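Around the shop at Kullness: the returns bench
August

A few people asked what the new setup looks like now that it's been running for a while, so I've put together a little gallery page. Only one picture so far (I will add more, I promise!), with headings for the rest of the bench so I don't forget what I still owe you.

Quick background if you're new. We take in returned and secondhand footwear, clean it up, and send it back out through Clutby. On a busy week that's 500 pairs, and for years every one of them got scrubbed by hand. My hands, a lot of the time. I started on the brush in my first week here and I had a wrist brace by the end of my first winter.

Now the first scrub goes to the two-armed robot from Skusatby, and we do the sorting, the checking and the fussy stuff. We call it the Esposito bench, after the old shoe repair place that used to be in our unit. The sign is still up in the hallway.

Scrub station

One arm holds the heel and the other works the brush on a black slide. Slides were the first thing we gave it, and I still think they're its best subject. Big wide strap, rubbery all over, no laces to get tangled up in!
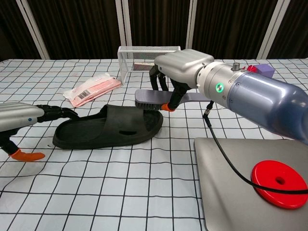
Checking table

No picture yet. I'm here most mornings now, from 7 a.m. until lunch. Every shoe gets turned over under the lamp, and I decide if it's done, needs another go, or goes to the hand sink. In the beginning I sent back 50 out of the first 200, mostly for dirt left in under the strap. It's a lot fewer these days. My wrist is so much better, but my eyes get tired, and I miss chatting across the sinks. Checking is quieter work and you have to concentrate.

Hand sink

We kept one. Suede, anything with beads or stitching, and kids' shoes all come here, and we take turns so it never lands on the same person all day. I asked for that when the bench was being planned and I'm really glad I did.

Setup corner

Two of us got trained to swap brushes, start the jobs and stop everything when a shoe slips. That came with a raise, a small one, and I'd like to see the rest of the crew get the same training before the holiday rush. Right now if we're both out, the bench just sits there and it's back to the sinks for everyone.

The board

Shelf 44 is where the odd ones go, the single shoes with no partner, and somebody has started taping little notes to them. I'll get a photo of that next time, the notes are pretty good.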